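Chapter 5
Direct Mail and the Local Customer

A small business that wants more customers nearby has to decide who should hear from it, what they should be told, and how often. Direct mail is one of the oldest ways of doing this. A printed card or letter goes to a chosen list of addresses, and the sender counts the replies.

Praltano, a carpet cleaning firm, mailed 147 postcards in March to homes near its shop. Each card carried a code. Customers who called and gave the code got a discount, and the firm wrote down every one.

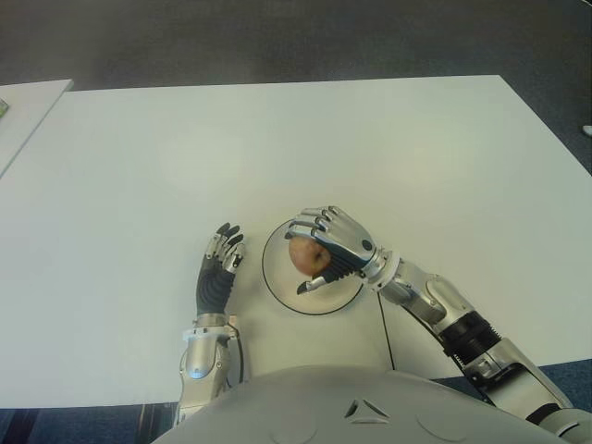
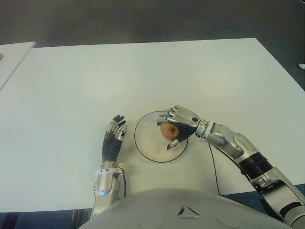 Figure 5.1 White tables on a dark gray carpeted floor, two views.

The list matters more than the design. A plain card sent to people who need the service will usually do better than a handsome one sent to people who don't. Lists can be built from past sales, bought from a broker, or drawn up by street – each has its own cost and its own rate of error.

In this chapter you will learn how to choose a list, write an offer, and work out the cost of each reply. Section 5.1 follows Yuk-lan Sin, owner of the print shop Bellamy, as she plans a mailing to more than 100 offices. Section 5.2 deals with postage and timing. The terms in the margin are defined again at the end of the chapter.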